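Pascual Farías
2 min read
Print | E-mail

1/ Notes on thermal paste, after a month of readings from the office desktops at Drirkov. Same case, same cooler, same room. Logging started in April.

2/ Paste fills the small gaps between the heat spreader and the cooler base. Metal on metal conducts better than any paste, so the layer should be as thin as the mounting pressure will make it.

3/ The compound was Grillus, from one batch. I tried a center dot, a line and a hand-spread film. Under full load the dot and the line gave the same temperature. The film ran 2 degrees warmer, and the spreader showed air pockets when I pulled the cooler. 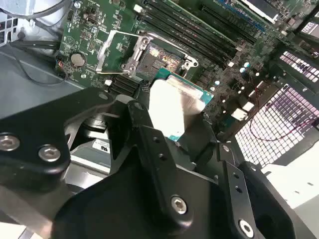 4/ Old paste comes off with isopropyl alcohol and a lint-free cloth. Wipe from the outside in. Let both surfaces dry before the new dot goes on.

5/ Screw order matters more than pattern. Tighten in a cross, a half turn each. One cooler tightened down one side first ran hot on two cores until I remounted it.

6/ Log totals: 3730 samples, one per minute, fan fixed at 700 rpm. I threw out the first half hour of every run. Paste needs some heat cycles to settle and the early numbers drift down.

7/ Someone asked about the Pivness pads. They are easier to cut and slower to wear out, but thicker. Fine for memory and voltage regulators. I would not put one on a processor with a small cooler.

8/ Repaste interval: I don't have one. If idle and load temperatures match last year's, leave it alone. Next set of runs is with the fan curve back on auto.

14 comments
31 shares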